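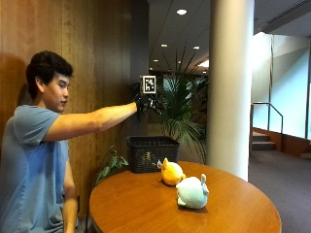 Quick pickled red onions, the way I do them on a weeknight

Posted 03/11/2022

Doing this fast, dinner's on. A few of you asked how I get the onions for the tacos so pink. Easy. Jar, vinegar, hot water, done.

What you need
2 medium red onions
200 ml white vinegar (I use Cletico, any plain one works)
200 ml water
1 tablespoon sugar
1 1/2 teaspoons salt
Few peppercorns, a bay leaf if you have one
Clean jar with a lid, the 27 oz size is plenty

1. Peel the onions, cut in half, slice thin. Thin as you can. I use the old Zwahlen slicer, a sharp knife is fine too. Watch your fingers.

2. Pack them in the jar. Push down with a spoon. They shrink alot so fill it right up.

3. Vinegar, water, sugar, salt, pepper in a small pot. Medium heat. Stir till the sugar is gone. Don't need a hard boil.

4. Pour over the onions. All of them under the liquid.

5. Leave on the counter 40 minutes. Then lid on, fridge.
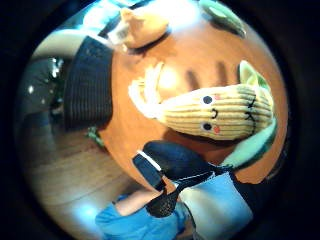
Corn with a smile on it.

Better the next day. Keep two weeks or so in the fridge, use a clean fork. These are fridge pickles, not for the pantry shelf!!

Where to put them: tacos, egg sandwiches, cold potato salad, anything off the grill. Save the pink liquid for dressing. Spoon of that, spoon of mustard, oil, shake.

Too sharp for you? Rinse the sliced onions in cold water first, drain good. Or go half vinegar half rice vinegar. I tried cider vinegar back in April, nice but teh color goes a bit brown.

Double batch works, just get a bigger jar. Garlic version next week if I get to it.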